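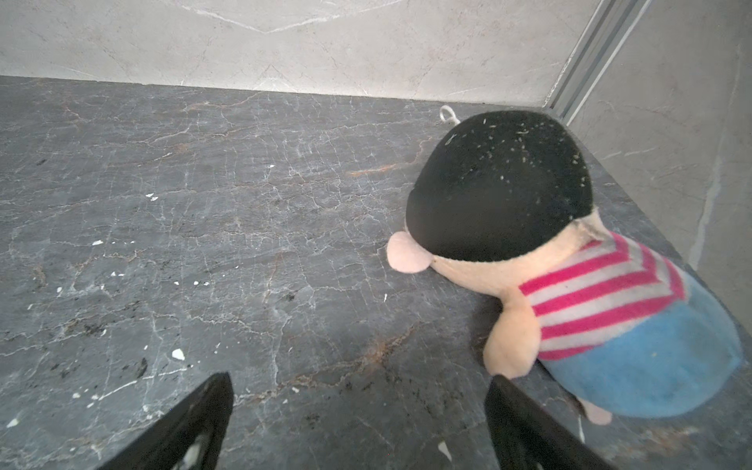
Why not just close the fingers and hope for the best, a reader asked under our January post, given that a stuffed animal is about the most forgiving thing a robot could ever pick up? We loved that comment, and it has shaped a lot of this page. The short reply is that soft things forgive the squeeze but they don't forgive the approach. A finger that lands a little too high on a plush head slides off the curve, and a finger that lands a little too low pushes the whole toy away. The rest of the page is the long reply.

Ganska: Frequently Asked Questions
Last updated 15 December 2019

What is Ganska?

Ganska is a method for grasping soft objects with a plain two-finger gripper, using only a camera at the wrist. It was developed at the Brestmont lab. The robot looks at the object from close up, guesses how the surface will give when each finger touches it, and adjusts the last part of its path before closing. We call that last part the "final reach," and it's where nearly all of our work goes (and nearly all of our fun).

Why soft toys?

They're wonderful test objects! A plush figure has a big round head, stubby arms, a body with a different stuffing density and all sorts of seams, so one toy gives you several grasping problems at once. Lay it on its face and the problem changes again: the features a vision model likes to lean on are pressed into the table, and the robot has to work from the back of the head, the clothes and whatever limb is sticking out. We put toys face down a lot for that reason.

What does the robot know before it starts?

Very little. It gets the wrist view and the current opening of the gripper. There's no 3D model of the object, no label saying "toy" or "towel," and no overhead camera. We tried an overhead camera early on and it did help with finding the object, but the arm kept blocking the view at the worst possible moment.

How does it work, in plain terms?

There are 2 networks. The first one looks at the picture and marks the regions it thinks will compress. The second takes those regions plus the position of the fingertips and proposes a small correction: shift left, rotate a touch, open wider, go lower. The arm makes the correction, takes another look, and repeats until the proposed change is tiny. Then it closes.

The part we're proudest of is the first network, because it learned to treat a striped shirt and a plain one in much the same way. Older versions were very taken with stripes. They would happily line a finger up along a stripe as if it were the edge of the object, and we spent a long time adding patterned clothing to the training set before that went away.

What was it trained on?

912 recorded reaches, each one guided by a person and stored in the Ziklow format. Every reach runs from the moment the object comes into view to the moment the fingers stop moving. We kept the bad ones. A reach that ends with a toy tipped over teaches the model a lot about where not to push, and throwing those away made the results noticeably worse.

How well does it do?

On our hardest test, with objects the model had never seen, Ganska lifted and held the object in 300 of 500 attempts. Our comparison method, which uses the same camera and gripper but skips the compression step, managed fewer than half. We're really happy with that gap, and we also know that 300 leaves plenty of room. Most of the misses were on objects with long, floppy limbs.

Does the surface underneath matter?

More than we expected. Veined stone is a tough one, since the veins look a lot like thin cords or edges to a network that hasn't met them before. Crumbs, chips and lint can confuse it as well. We train on messy surfaces on purpose now, and we don't clean up between runs.

What about hanging loops and tags?

Great question, and we get it often. A loop of cord on top of a toy's head is tempting, because it's thin and easy to pinch. Ganska ignores loops. It was trained to hold bodies, and it has no idea whether a loop can carry any weight. A loop-aware version would be a lovely student project.

Which hardware do I need?

Any parallel gripper that reports its opening should do, along with a small color camera mounted so that both fingertips are in view. Seeing the fingertips really matters! The second network reads their position straight from the picture, and if one of them is out of view the corrections get strange. Our own tests used the Hofstetter gripper mount, printed in black. If your fingers are a very different color or shape, plan on retraining the second network. The first can usually be left alone.

Can it damage the object?

It closes at a low force and stops when the fingers stall. We've had pilling on fabric after a long week of tests, but no torn seams so far. Please don't try it on anything you'd be sad to lose.

Will you release the reaches?

Yes, all of them, including the failures. We're finishing the notes that go with each file, and the download will appear on the Ziklow page along with the training scripts.

Can I send you objects to try?

Please do! Odd shapes are especially welcome, and long floppy limbs most of all. Write to the Brestmont lab first so we can send you the shipping form.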